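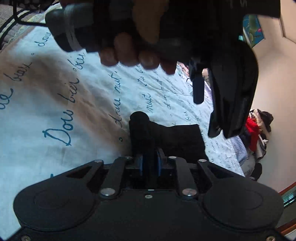

What is the film about, now that we've been shooting for a while?

It's about a small sheep station called Imrie and the people who come to it after leaving prison, and it has become much more a film about learning to do a job well than the one we pitched. Readers of our first report will remember a lot of talk about second chances. That's all still in there, but what we keep coming home with is footage of people learning to class a fleece, and it's wonderful stuff.

Progress report to the Stolis Documentary Fund
Project: The Long Paddock Year (working title)
Stage: production, moving into edit
Report date: 2025-04-20
Prepared by: Jean Urquhart, producer, with notes from Kerttu Väisänen, director

Where we are

We have finished four of the six shooting blocks in the schedule. The fourth was crutching and the autumn muster, and it gave us the best material so far. Kerttu came back sunburnt and barely able to talk about anything else. Block five covers joining and the quiet part of winter. Block six is shearing in September, which will be the end of the film unless something at the station changes the shape of the year.

The rushes now run to 18 hours after a first cull. We were stricter this time. On blocks one and two we kept nearly everything, and it made a mess of the assembly. Kerttu now goes through each day's material the same night, marks what she wants to look at again, and writes a page of notes while she still remembers who was cranky with whom.

The participants

We are following three people closely and a few more at the edges. As agreed in the funding contract, we use first names or chosen names in all paperwork, and I'll stick to that.

Dell is the heart of it at the moment. She had never been near a sheep before she arrived and is now the person others go to when a ewe is down. There's a long take from block four of her in the yards at first light, talking a newer arrival through drafting, and she's funny and short-tempered and very good at it. We've run it for a few people and everyone leans in.

Marcus left the station between blocks two and three to take work with a fencing contractor. We'd worried that this would leave a hole. He has agreed to keep filming, and we spent two days with him on his new job. He talks about Imrie differently now that he's gone - more fondly in some ways, and a good deal more critically in others. I think the film needs both.

The third participant has asked for a break from filming. We said yes straight away. He may come back for shearing or he may not, and the assembly has been built so that it works either way.

Consent is being reviewed with each person at the start of every block, in a conversation away from the camera, with their support worker there if they want one. Two people have asked to see scenes they appear in. We showed them, and took out one exchange about a family matter.

The look and the sound

Kerttu has held on to her rule about staying close and staying put. She picks one spot in the shed or the yards and waits. It's slower, and there are days when the action happens behind a wall, but when it pays off you get whole pieces of work from beginning to end with no cutting. We've used no drone material and don't plan to. The land comes in through gateways and ute windows, the way the people working there mostly see it.

Sound has been the hard part. Wind on the flats wrecked a good share of block three, and we lost most of an interview with the station manager. We re-recorded it in the kitchen during block four and it's a better interview. He'd had time to think about the question of why he started the program, and he gave us a straighter answer: his brother did time, came home, and couldn't get anyone to hire him.

We've also made a start on music. Ilix, the duo we named in the application, came up for two days to listen and have sent us four sketches, mostly fiddle and harmonium. One is lovely. The others are a bit too sad for pictures that are already quiet, and they agree.

The edit

We began assembling in parallel with the shoot, a change from the original plan, and I'm very glad we did. There's now a rough 52-minute assembly of blocks one to three. It is baggy in the middle and the opening doesn't work yet. At present we start with the mustering shots, and they're handsome, but they make it look like a film about landscape. Kerttu wants to open on Dell in the shed, with no explanation of who she is or how she came to be there, and let it come out over the first ten minutes. We'll try it next.

The other big question is how much to say about people's offences. Our current position is that we say what each participant chooses to say and nothing more. One early viewer felt cheated by that. Another didn't notice. We'd like the Fund's editorial adviser to see the next cut with this in mind, if she has time.

Post-production is booked with Batosent for picture finishing and the final mix. They've held last year's quote for us, and we've pencilled in the grade for the summer.

Money

We are a little under budget overall. Travel has cost more than planned, mostly fuel and one extra night after the river crossing closed, and accommodation has cost a lot less, as the station has put us up in the old shearers' quarters. The one unplanned item was $2,446 for repairs to the second sound kit after the dust got into it. We covered that from contingency and have asked the insurer about it, with no answer so far.

We're requesting one small movement between lines: $900 from catering to transcription. The shed talk is fast and overlapping and the automatic transcripts are close to useless. We found a transcriber who grew up on a property and can tell a hogget from a wether, and she has saved us days already.

Community screening plans

The Imrie people have asked for the first screening to be in the woolshed, and we've said yes with great pleasure. It will need a generator, a proper screen and a lot of hay bales. The local show society has offered the bales. We're also talking to two prison education units about showing the film inside, with a discussion afterwards led by one of the participants. Dell has put her hand up for this, and we'll work through what it would involve with her and her support worker before anything is promised.

Risks and things we're watching

Drought is the main one. Feed is short and the station may sell down part of the flock before winter, in which case shearing will be a smaller affair. We'd film it regardless. It would alter the ending, and probably make it a more truthful one, though I'd never wish it on them.

The program's own lease on the lower paddocks is up for renewal as well. The manager is fairly relaxed about it. We've asked to film the meeting and are waiting to hear.

Before the next report

Shoot block five, most likely over nine days.
Recut the opening and get the assembly of blocks one to four under an hour.
Second round of sketches from Ilix.
Send the adviser a private link to the new cut.
Settle the insurance claim one way or the other.

Kerttu asked me to add that she would be very happy to have someone from the Fund up during shearing. There's a spare bunk and the food is excellent. Bring boots, and let me know the dates by the end of block five so I can warn the cook.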